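Rallura Workplace Services
Premises Safety Checklist, Work Tables, Floors and Exits
Site: Sulside, Hidayat Building, upper floor
Inspected by: Stojan Tomić
Reviewed by: Syafiqah Latuheru
Date of inspection: 28th October
Area covered: 1,335 sq ft
Tables on inventory: 14

Ratings: OK, Monitor, Fix, N/A. Items marked Fix carry an action in the last section. Comments are entered by the inspector unless initialed SL.

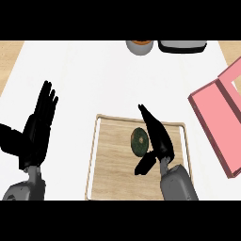
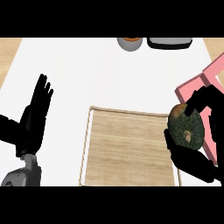 Rendered views, white table top with wood floor showing at the far corners.

SECTION A. WORK TABLES

A1. Tops free of chips, cracks and lifted edges
Rating: Fix
Comment: Edge strip lifted on table 9, window side, long enough to catch a sleeve. Taped down during the visit. Tape is not a repair. All other tops sound.

A2. Legs and cross rails tight
Rating: Monitor
Comment: Play at one corner bolt on table 3, tightened by hand tool. Check again at next visit. If it has backed off, replace the lock washer.

A3. Tables level, no rocking under hand load
Rating: OK
Comment: Tested by pressing down at each corner in turn. Leveling feet have been adjusted since the previous report.

A4. Load label present and readable
Rating: Fix
Comment: Labels missing from tables 6 and 11. Label on table 12 is faded but can be read at arm's length. Replace all three together.

A5. Casters locked where fitted
Rating: OK
Comment: Applies to the Pendau units only. Brakes hold on all of them.
SL: Please record brake condition per unit next time, not as one entry.

A6. Clear knee space under seated positions
Rating: Monitor
Comment: Archive boxes under table 5. The user moved them on request. Same finding as last report.

SECTION B. FLOORS

B1. Surface free of trip edges
Rating: Fix
Comment: Transition strip at the corridor door is loose at the hinge end. One screw missing, one stripped. Cone placed.

B2. Surface clean, no standing liquid
Rating: OK
Comment: Slight residue by the water cooler. Drip tray emptied.

B3. Mats flat and backed
Rating: OK
Comment: Entrance mat curls a little at one corner but stays down under foot traffic.

B4. Walkways at required width
Rating: OK
Comment: Measured at the narrowest point, between the filing cabinets and the column. Clear.

B5. Floor outlets covered when not in use
Rating: Fix
Comment: Cover missing at the outlet near table 7. Outlet was dead when tested, breaker found off and untagged. See C2.

SECTION C. ELECTRICAL

C1. Cords free of cuts, kinks and crushed sections
Rating: Monitor
Comment: Desk lamp cord at table 2 pinched behind the rear leg. Insulation intact. Rerouted.

C2. Breaker panel labeled and accessible
Rating: Fix
Comment: Panel door opens fully. Directory card does not match circuits for the floor outlets. Circuits need to be traced and the card rewritten. Off breaker tagged during the visit.
SL: Do not reset until the cover in B5 is fitted.

C3. Power strips not chained together
Rating: OK
Comment: None found chained.

C4. Heaters and kettles on wall outlets only
Rating: OK
Comment: Kettle on wall outlet. No portable heaters on the floor.

SECTION D. EXITS AND LIGHTING

D1. Exit doors open without key or tool
Rating: OK
Comment: Both doors tried. Stair door is stiff but latches and releases.

D2. Exit signs lit
Rating: OK

D3. Emergency lights hold on battery test
Rating: Fix
Comment: Unit over the stair door dropped out before the end of the test. Battery is past its marked service date. Other units held.

D4. Extinguishers mounted, charged, tag current
Rating: OK
Comment: Gauges in the green. Tag on the kitchenette extinguisher is due for renewal in the coming quarter.

D5. General lighting at table height
Rating: Monitor
Comment: Uneven. Readings are acceptable at every table, lowest at table 14. One tube flickers on cold start.

SECTION E. FIRST AID

E1. Kit present and sealed
Rating: Monitor
Comment: Seal broken, contents complete apart from eye wash. Replacement bottle requested from stores.

E2. Contact list posted
Rating: Fix
Comment: List shows a phone extension no longer in service.

SCORE
94 points. Previous report was higher; the difference is the emergency light and the panel card.

ACTIONS
A1 Replace edge strip, table 9. Building maintenance.
A4 Fit load labels, tables 6, 11 and 12. Building maintenance.
B1 Refix transition strip, new screws at the hinge end. Building maintenance. Priority.
B5 Fit floor outlet cover. Licensed electrician.
C2 Trace circuits, rewrite directory card. Licensed electrician, same call as B5.
D3 Replace battery, repeat full test, enter result in the log. Priority.
E2 Reprint contact list. Office manager.

Priority items are to be closed within 2 working days. Send closing photos for B1 to S. Latuheru with the form number in the subject line.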